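How to fold T-shirts on the bed so they stay folded

By Rosalía Miranda
21 December 2018
21 comments

I fold on the bed because our ironing board is too narrow and the kitchen table usually has something sticky on it. A bed is a good height if you sit, a poor one if you stand for long, and it gives you enough room to keep the finished pile well away from the heap.

Before you start, pull the blanket or bedspread flat. A thin, smooth cover is best. On a thick duvet the shirt sinks in the middle and the fold lines wander.

Getting the shirt straight

Most of the creases in a folded T-shirt were there before it was folded. Take the shirt out of the basket and find two corners of the same edge. The hem is easiest. Hold one corner in each hand, lift the shirt clear of the bed and draw your hands apart until the top edge is straight. Stop there. If you keep pulling, jersey will stretch, and an old shirt may not go back.

Give it one shake downwards. Then lower it so that the far end touches the bed first, and let the rest follow towards you. Smooth it from the middle out to the sides with a flat hand.

Folding

1. Lay the shirt face down with the neck away from you.
2. Fold one side in to the middle, with the fold running straight down from halfway along the shoulder.
3. Turn the sleeve back on itself so it lies inside the fold.
4. Do the same with the other side. You should have a long rectangle.
5. Bring the hem up to just short of the collar.
6. Fold in half again for a shelf, or in thirds if you stand your shirts upright in a drawer.

My mother-in-law, Sunita Tyagi, leaves out step 3 and her piles look the same as mine, so skip it if you are in a hurry. Long-sleeved shirts do need it. 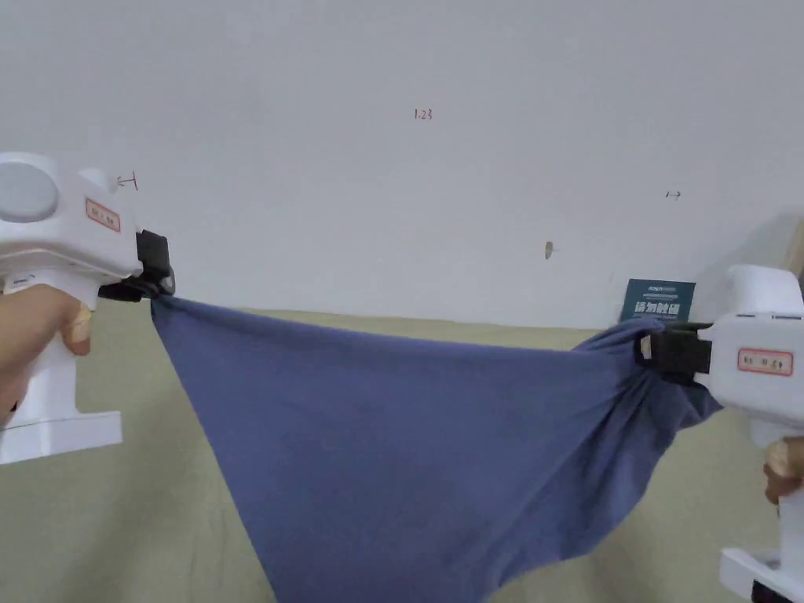
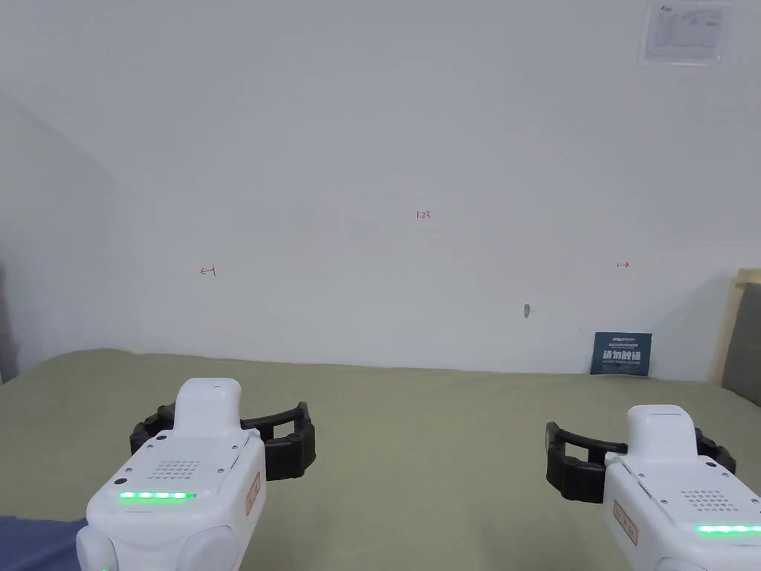
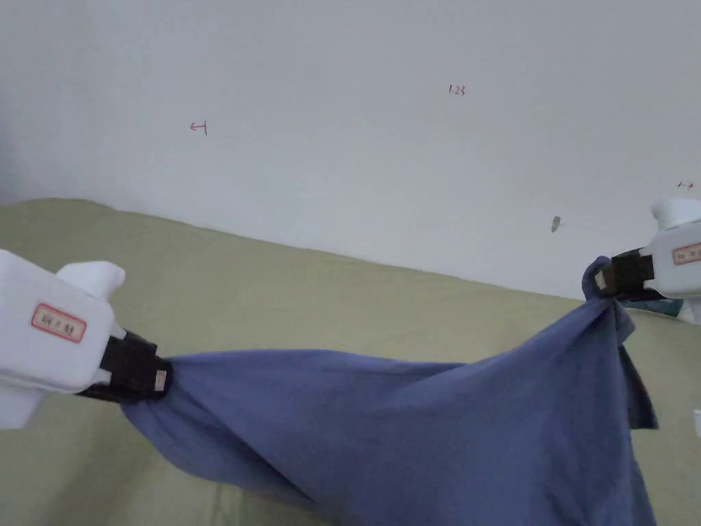

Corners are where people lose time. If you grab a handful of fabric, the shirt twists at that point and the twist gets folded in with everything else. The blue one is bunched into a knot at the corners even though its top edge has been pulled fairly straight, and that needs opening out with the fingers once the shirt is down on the cover. Pinch as little cloth as you can hold securely. For thin cotton that means the hem stitching and no more.

Stack the finished shirts with the last fold facing you, heaviest at the bottom. I put 2 piles side by side on the shelf and start a new one when they begin to lean. Anything still damp at the collar goes over the back of a chair until morning.

Shared 470 times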